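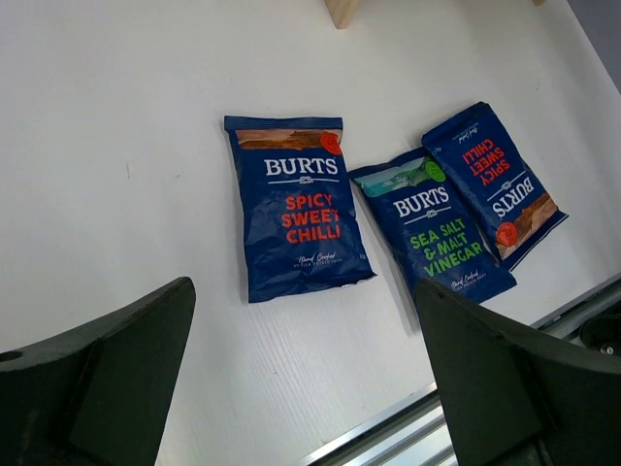 Asunto: Re: Presupuesto de pinzas para la segunda celda

Hola, lista:

Contesto al mensaje del 31 de marzo de 2023, que cito abajo, con la hoja de cálculo abierta y la fe algo mermada. Cleter nos ofrece el par de dedos a 344 euros; Huvau, a 200, portes aparte y con un plazo que el comercial describe como «razonable», palabra que en su casa abarca hasta mayo. Antes de decidir conviene recordar qué tiene que coger el cacharro: bolsas de patatas Burts, de lámina brillante y arrugada, y no siempre bien colocaditas, que la de sal y vinagre de malta acaba solapada con una de Spicy Sweet Chilli puesta del revés. El catálogo de Cleter, en cambio, sale con un cubo de aluminio. Yo también cojo cubos de aluminio sin despeinarme.

> ¿Hace falta comprar dedos nuevos para la celda 2
> o tiramos con los verdes que ya tenemos? En
> Plillden insisten en cerrar la partida cuanto
> antes. Si sobra algo, yo lo metería en una
> segunda cámara. Y otra cosa: ¿quién paga las
> bolsas de prueba?

Por partes. Los verdes sirven para seguir probando y yo no los jubilaría todavía. Para la celda 2 pediría 2 pares a Cleter, uno montado y otro en el cajón, porque el día que se parta una punta no quiero estar esperando lo razonable.
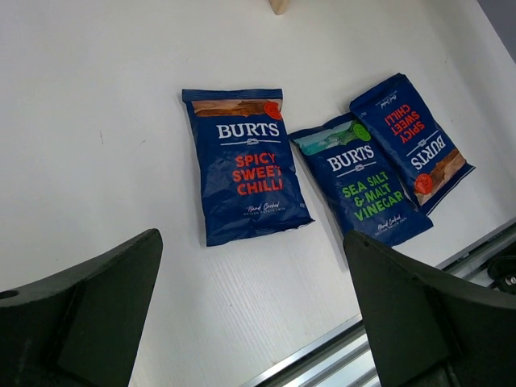 La segunda cámara la dejaría para el ejercicio siguiente. Lockyer nos pasó una oferta estupenda en la que solo faltaban el soporte, el cable y la licencia, o sea, todo menos la cámara. Si alguien consigue de ellos un precio cerrado, que lo reenvíe a la lista y me retracto con mucho gusto.

En cuanto a las bolsas, he apuntado 60 euros en «material fungible». Contabilidad me ha preguntado si el fungible se come. He respondido que depende del estado en que lo deje la pinza, y sigo esperando la aprobación.

Si no hay objeciones, mando el pedido a Cleter tal cual. Quien prefiera a Huvau, que me diga también quién va a perseguir al comercial.

Un saludo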